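Site Visit Report: Kitting Demonstration at the Namero Open Day
Prepared by Cornel Enache, Automation Systems, second year 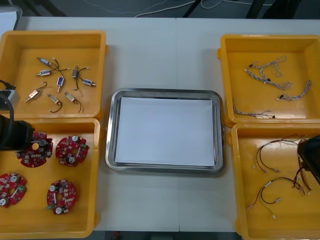
What is a kitting cell meant to do?
It gathers the parts needed for one assembly and presents them together, so the person or machine at the next station does not have to search for them.

1. Purpose
The visit took place on a Saturday in August. Our group was asked to observe one two-arm cell and comment on its layout.

2. Layout
The parts are held in yellow bins on a white table, in pairs on either side of a steel tray. Solenoids and round red circuit boards are on the left, with wire harnesses and thin leads on the right. One black arm works from each side. White paper lines the tray.

3. Observations
Staff gave the reach of each arm as 920 mm, later corrected on the handout to 92 cm. The cell had logged 3,820 picks before the open day, and its target is 400 per shift. The circuit boards are rigid and have a defined outline. The harnesses and leads have neither property, and we expect them to limit the cycle time. Solenoid wires can also cross when the parts are spread over the bin floor.

4. Recommendations
Separate the leads with dividers. Record failed picks by part type; the current log, kept in Flilter, stores only a total. Repeat the timing exercise with a single harness per bin.

5. Outstanding
Grip force values have been requested from Namero and will be added to Appendix B.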